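Looking After a Two-Finger Gripper That Works Around Cups and Dishes

Workshop tips, 15 April 2024

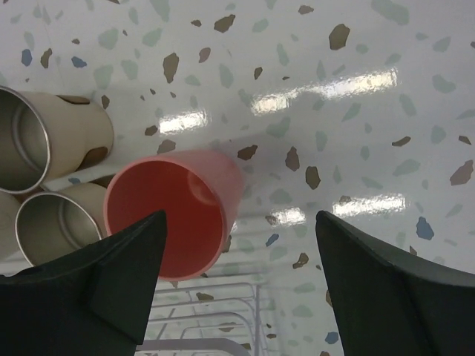
Antwi wrote in to ask how often the fingertips really need cleaning, and whether dish soap is safe on them, as the pads on the arm at Antwi's end had gone slick and plastic cups kept sliding out on the way to the rack.

Well, dish soap is fine, and more often than you'd think! I wipe ours down at the end of every session with a soft cloth, warm water and one drop of soap, then go over them again with plain water. Soap film is every bit as slippery as grease, so don't skimp on the second wipe. Power off first, please, and keep the cloth wrung out well so nothing drips down into the finger joints.

While you have the cloth in your hand, run it over the lens of the wrist camera too (a clean, dry corner of it, or better yet the kind of cloth you'd use for eyeglasses). A greasy thumbprint on a little lens like that can spoil a whole afternoon, and you'll go hunting through the settings for something that was on the glass all along.

Shiny counters are the other thing. If yours has a glossy finish, glare from overhead lights can fool the camera into missing a rim. I spent most of September fiddling with exposure before I tried moving the lamp, and moving the lamp did it. A sheet of baking parchment taped over the bulb side of the shade is too close to the heat for my liking, so bounce the light off a wall instead.

For tumblers with a polished metal lining, set the grip on the outside of the body and stay clear of the rim. Thin plastic cups want a lighter squeeze. Start low and go up in steps of 5 percent until the cup lifts without turning, then write that number on a piece of masking tape and stick it to the base. We keep separate settings for plastic and metal, and I still mix them up without the tape.

Every 3 weeks or so I check that the tips meet evenly. Close them gently on a strip of paper and tug. If the paper pulls free on one side, loosen that finger's screw, nudge it over, and snug it back down a little at a time. The spare pads we buy from Estard come in a bag marked 622, and I trim them with ordinary kitchen scissors before gluing.

Wire racks will catch a pointed fingertip if you come in low, so raise the approach height a touch and let the cup down slowly. And if a pad starts lifting at the corner, change it that same day!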